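2.3. Percepción del negro junto a fondos a cuadros

En los talleres textiles de Mimstead, el negro se revisa siempre junto a otros tejidos. Las encargadas sostienen que un mismo paño parece más oscuro al lado de un estampado claro, y por eso rechazan piezas que después, medidas con espectrofotómetro, quedan dentro de tolerancia. En esta sección comparamos los juicios de 4 revisoras sobre 100 muestras de algodón teñidas en Bemum. La figura 1 muestra una tela negra extendida sobre una superficie beige claro, con paredes a cuadros de varios colores.

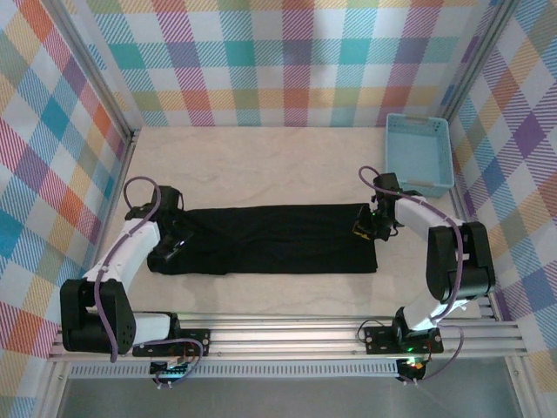 Lemlem Ayele y Caradog Hughes
Sección de Color y Acabados, Instituto Gilden

Figura 1. Tela negra sobre fondo beige y estampado a cuadros multicolor.

Cada muestra se juzgó dos veces, primero sobre gris neutro y luego junto a un tejido a cuadros. El orden de las piezas se sorteó en cada sesión. Las revisoras anotaban si el tono era aceptable, dudoso o rechazable, sin conocer la lectura instrumental.

Con el fondo gris, las discrepancias se concentraron en los lotes de segundo baño. Junto a los cuadros aumentaron los juicios dudosos, sobre todo en los negros de matiz azulado. Begović y Moges describen un efecto parecido en lanas, aunque con iluminación más cálida. No analizamos aquí la influencia del brillo, que se trata en el apartado 2.4.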